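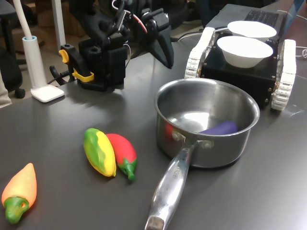 Page last changed: August 2021

Cleaning round the rivets on a steel saucepan used in a play kitchen

brackish_tap
The play kitchen in the Strachan centre has a real stainless steel saucepan in it, full size, alongside the Zillero toy vegetables (corn, carrot, aubergine and so on). It has a long metal handle fixed with two round rivets. The lettering on the handle is mostly illegible apart from what seems to be CHEF at the end, so I can't look up the care instructions. There are 132 items on the wash list and it gets done in one go, toys and pan in the same sink.

Two points. First, a brown line keeps coming back where the handle bracket meets the wall of the pan. Washing-up liquid and a sponge don't shift it. Second, is it acceptable to wash the vegetables with the pan, or should they be done separately? We are in a hard water area. The pan never goes on a heat source.

lower_rack
If it never goes on the heat it isn't burnt fat. More likely limescale holding dirt in the gap under the bracket, or light surface rust from something else left in contact with it.

Use an old toothbrush and bicarbonate of soda made into a stiff paste. Work round each rivet and along the edge of the bracket, leave for 7 minutes, rinse. If there is still a line, go over it with warm water and white vinegar, half and half, then rinse again. Don't mix the two, they cancel out. Citric acid descaler (Endo or similar) does the same job as vinegar and smells less. Keep wire wool off it. It scratches the finish and can leave fragments that rust, and then you have a second brown line to deal with.

Dry the pan straight away with a cloth, including under the bracket. Air drying in hard water is what builds the deposit up.
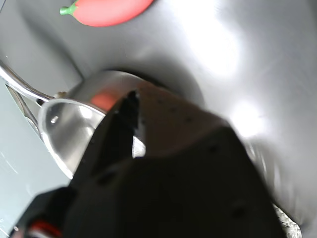

3 min read

Position matters as well. Tilt the pan in the basin when you rinse, so the water runs across the join and out over the rim. Standing flat, it fills and the dirty water sits there.

On the second point: same sink is fine, same water isn't. Do the vegetables first, take them out, change the water, then do the pan. Check the toys for seams and holes. Any piece that takes in water should be wiped over instead of soaked.

plughole177
Presance powder. Wet cloth, rub, rinse. Did ours in May and no line so far.

brackish_tap
Paste and toothbrush removed most of it. Vinegar took off the rest bar a small spot beside one rivet, which may be a mark in the metal. Water now changed between toys and pan. Have not tried the Presance.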